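Skirkham lunch notes: do you need the tray?

Every March the Skirkham newsletter fills up with lunch-packing advice, and every March I try some of it and go back to throwing things in a bag. This time the tip doing the rounds is the tray. You stand your drink and your tubs in a clear plastic fridge tray the night before, and in the morning it all goes from tray to tote in one go. Zhenhua Tian at Gimau swears it saves her 20 minutes a day. I don't spend 20 minutes on lunch, so I'm not sure where I'd be getting them back from.

I gave it a week anyway. The tray is fine as a tray. A carton stands up in it, and you can see what you've got. But the ridges collect crumbs, and I now own one more thing that has to be washed and found a home. At Kallport they want $8 for the small size, and the display was pushing sets.

The bag is the other half of the system. Canvas totes are sold as roomy, and they are, but they slump. A drink put in first will lean over as soon as you pick the thing up.

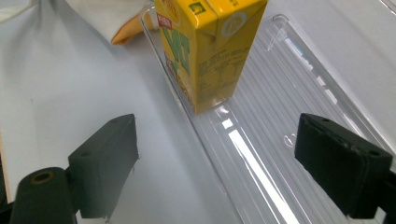
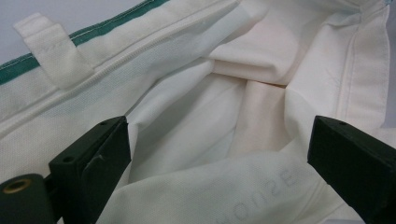
Top: drink carton in the ridged tray. Bottom: the canvas tote, green trim and zipper.

What did help was dull. Heavy tub in first, flat on the bottom. Drink against the tub, with a folded tea towel on the other side. Zip last. You can do all that straight off the bench with no tray, and on Friday I did, and noticed no difference at all.

If you already have a fridge tray, use it by all means. I wouldn't colour-code anything, and I wouldn't buy a second one for snacks, whatever the Živković lunch planner recommends on page 7.

Comments

Indrek Lapiņa: The tray isn't for you, it's for the kids, so they stop asking where their drink is.

marg_t: Mine cracked in the dishwasher. Back to the bench.

Zhenhua Tian: I stand by my 20 minutes.

Recent items
Thermos lids that leak, and two that don't
30 lunches without a sandwich
Is a lunch planner just a list?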